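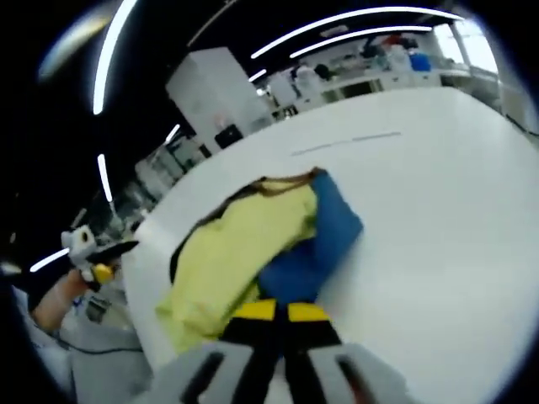 **Kilcombe resale building, back rooms and stock area**
Walked 2021-11-11 by Defne Karakaya, with Tobiloba Anozie for the electrical items. Copy to Ynyr Pumphrey.

Marks: OK / Fix / Ask again. I have stopped using "Monitor." Last time we had a page of it and none of it got monitored.

**Exits and aisles**

- [x] Rear door opens from inside without a key. OK. Tried it myself, both bolts off.
- [ ] Exit route clear. **Fix.** I was told it's always clear. There were bagged coats against the left wall and a rail parked across the turn.
- [ ] Exit sign lit. **Ask again.** The one over the rear door is lit. The one by the stairs was "just changed," according to Tobiloba, and was dark when we stood under it.
- [x] Emergency light test logged. OK, though every entry since August is in the same pen and the same slant. I'd like to see the next one done.

**Fire**

- [x] Extinguishers on brackets, pins in, tags in date. OK.
- [ ] Stock kept clear of the panel. **Fix.** There is tape on the floor showing where stock must stop. The stock didn't stop.
- [ ] Drill held this quarter. **Ask again.** Ayodele Iyamu remembers one. The book doesn't.

**Sorting and folding**

- [x] Tables stable. OK. Leaned on each corner.
- [ ] Lifting. **Fix.** The sign says no bag over 20 pounds without a second person. I put one on the Delaunay scale and it read 107. Somebody dragged that in alone, and I doubt the sign crossed their mind.
- [ ] Sharps check before hand-sorting. **Fix.** Gloves are in the drawer, still in the packet. Pockets and seams should be felt through gloves before a garment gets laid out.
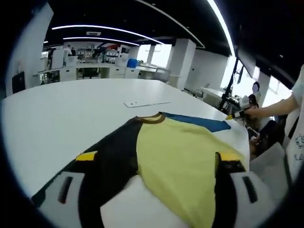 *T-shirt laid flat: black and pale yellow panels, brown ribbed collar.*

- [ ] Lighting good enough to spot a pin. **Ask again.** Good at noon. I'm not willing to say the same for five o'clock.

**Electrical**

- [ ] No extension cords used as permanent wiring. **Fix.** The steamer runs off a cord that has been "temporary" for two winters. The steamer label says 2000 watts and I couldn't find any rating on the cord. Unplugged until Tobiloba finds one he'd sign for.
- [x] Outlet covers in place. OK.
- [ ] Hevar heater has tip-over cutoff. **Ask again.** The manual says so. We tipped it and it took its time.

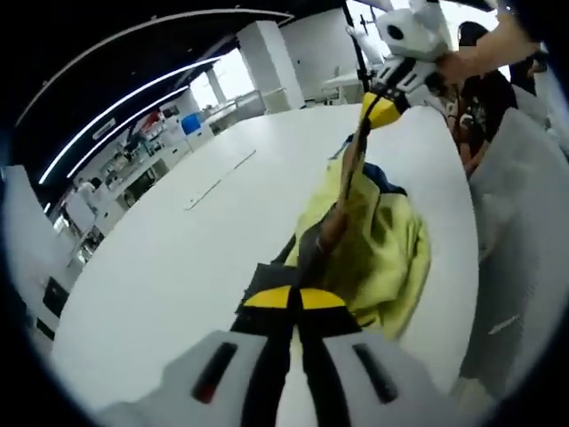

Housekeeping gets a paragraph because tick boxes don't do it justice. The rule at Kilcombe is one garment out at a time and everything else in a bin, and I don't believe it survives a busy Saturday. Floors were swept, lint trap was not. I'd settle for table tops kept the way the big white one is, with a bunched-up yellow-green piece on it and plenty of bare surface to work on. Then a dropped needle has a chance of being seen. White surfaces show dirt too, so the wipe-down can't be faked as easily as the log.

**Outstanding from last time**

- [ ] Loose tread, stair 2. Reported fixed by Fledholm. It moves under my foot. Invoice should wait.
- [ ] First aid box restocked. There are bandages now. The eyewash is expired.

Somtochukwu Onuoha to recheck the exit route and the cord before the next delivery, and to initial here only after looking: ______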